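About Putach
A small shop for trays, cups and the bits and pieces that live on a table

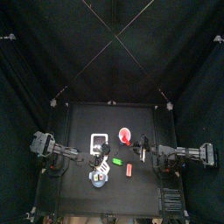

3 min read

Hi, I'm Areeba! I run Putach with Amna Niazi, and between us we buy, pack, answer the phone and argue over where the tape went. If you got to this page by clicking around looking for a tray, welcome, you're in the right shop.

We sell things for tables. Trays mostly, then cups (red is the one people come back for, and a white rim on a red cup still makes me happy), then little round containers, utensils with colored handles and whatever else we fell for that month. I like a bright color against a dark tabletop, and I'd happily put a red cup next to something lime green and a pinkish-red block and call it a day. Amna would put it all in gray. We've learned to order half and half.

The whole thing started in June, in Amna's spare bedroom, with 90 trays from a maker called Karner and no plan for storing them. They went under the bed, then on the bed, and then Amna was sleeping on the couch. We sold the last of them to a woman furnishing a lake house and put the money straight into more trays. Now we have a proper unit on Witero Street, up the stairs past the dry cleaner, and we've sent out 3,000 orders from it.

The catalog has 141 items right now. I'd have twice that if it were up to me, but every single thing has to spend time on one of our own tables first. I mean breakfast on it, homework on it, keys and batteries and half a packet of gum dumped in it. A white-rimmed tray with a dark inside is my favorite for this kind of life, as the crumbs hide and it still looks smart when someone drops by. Round containers get the packet test: two small packets in the bottom, and can you get them out again with one hand? A surprising number fail!

Our longest-running supplier is Chaudhry, a family workshop that makes our round containers. They do the light blue for us in small runs, so when it's gone you'll be waiting a while (sorry, sorry, we know). Email us and we'll put you on the list.

There are 6 of us these days, counting the two Saturday-job students who have both outlasted my houseplants. Orders in by 2 p.m. go out the same afternoon. Cups travel wrapped, on their sides, handles of anything long tucked in beside them, and trays go flat at the bottom of the box. If something turns up chipped, send a picture and we'll get you another one, no forms.

You can come and see us too. Ring the bell marked Putach, give it a good long push, and one of us will come down. Mornings are best, before the courier gets here and the stairs fill up with boxes.

Areeba Mirani
Putach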